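Ticket 1557 - Garment cell, cable routing and reset rules
Status: open, waiting on sign-off
Opened 16/04/2018 by Idris Prosser
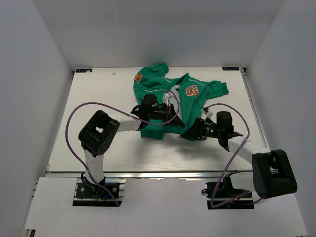
Second time this month the left arm faulted mid-fold. Joint 3 overcurrent, both arms stopped, jacket left where it was. Reset, ran again, 20 cycles clean, then same fault. Didn't want to keep resetting without writing it down so here we are.

Tried so far:
- power cycle, both arms. No change
- swapped to the spare Fulari motor driver on left. No change, swapped back
- re-ran homing with nothing on the table. Clean
- homing with the hooded jacket on. Clean, then fault on run 8

So not the driver. Looking at the purple cables now. Left one takes a wide loop out over the table, over the shoulder, along the forearm and then up again over the jacket. Right one has a slack loop down by the front edge. Our own cell rules (the December ones) say no loop over the work area while arms are live. We wrote that and then didnt do it.

Update, same day, after lunch
Khokhar support called back. They want the fault log plus the cable length before they say anything. Sent both. Their guy thinks cable drag at full reach, would show up as extra load on joint 3. Makes sense to me but not proven.

Proposed, until someone objects:
1. Cable tied to the forearm at two points, slack kept on the base side. Applies to left AND right, even if only left is faulting.
2. No reset from the console after an overcurrent. Walk over, look at the grippers, check if they are holding fabric, open by hand if so, then reset.
3. Two faults in a shift = cell stays down till it's in this log.
4. Speed cap at 30 percent for any garment with a hood or drawn-in cuffs. Flat towels can stay at full.
5. Hands out past the front rail before enable. Say "clear" out loud. Yes even if you're alone.

Rule 2 is the one people skip. I skipped it this morning.

Open questions
- Does the Prarero stop circuit drop both arms or just the one that faulted? Manual reads both ways. Need to test it, not guess.
- Grevon sent a cable guide kit last year, anybody know which shelf
- Who updates the laminated sheet on the door, it still has the old reset steps

Next: tie cables, rerun same jacket at capped speed, post the joint 3 load numbers here. Leaving ticket open. Please dont close it just becuase it runs fine tomorrow.

IP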